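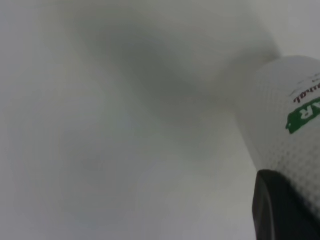
Saturday session, Apr 19, 2025

Lab open from ten. Rekha Iyengar had the arm homed before I got in, so we went straight to the table-wiping task for the Kinero round. Cup, coffee, blue cloth, all on the white top. The other pair took Joseph, the older arm, and kept to block stacking.

First job was the wrist view. Close to the cup the picture is nearly all pale grey, with the dimpled white wall down one side and a bit of green label. The detector trained in February has almost nothing to work with at that range. I have set it to hold the last good pose inside the final 4 cm and stop asking for new ones. Crude, but it removes the jitter in the log.

Second job was the spill. Thresholding on colour is fine for the tan patch, less so for its rim, which is darker and gets split off as a separate region. Rekha suggested a closing step before the contour. Done, 2 lines. The small dark speck next to the patch is still picked up as its own target. Left it in for now – a minimum area would drop it, but the rules say all residue counts.
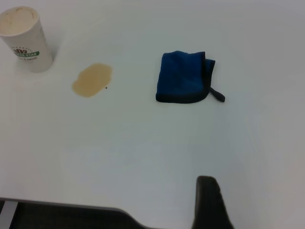 Cup, spill and folded cloth, wrist camera view.

The cloth is the awkward part. The grasp planner goes for the hanging loop, as it is the thinnest thing it can find, and I would prefer the folded edge. Will mask the black strip and try again.

Planner capped at 3,000 iterations per call. Frames labelled today: 167. Copied to the Produs drive, not yet to Pritard.

To do: mask, relabel the rims, ask about bench time.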